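Gedalness Tenants' Association
Minutes, November meeting

Present: Theano Kouris (chair), Nyokabi Simiyu (minutes), 4 households. Apologies from Zustmont Court.

1. Last minutes approved with one spelling fix.

2. Accounts. Balance $2,772. The Erora quote for the side gate is $1,492, hinges included. Agreed to accept. Theano to sign by Friday.

3. Laundry room. Dryer 2 still trips the breaker. Nyokabi to call the landlord again.

4. Parking. Visitor spaces are being used overnight. Notice to go up in both lobbies.

5. Toy shelf. More plastic blocks can go on the shelf. No puzzles with missing pieces please.

6. AOB. Hallway light by the mailboxes is out. Reported.

Meeting closed 8:10 p.m.
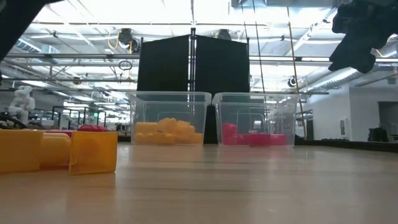
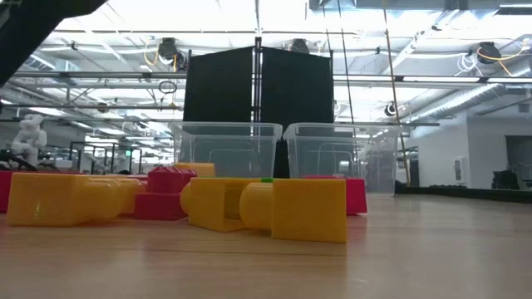

Plastic blocks, in bins (first photo) and on the table (second).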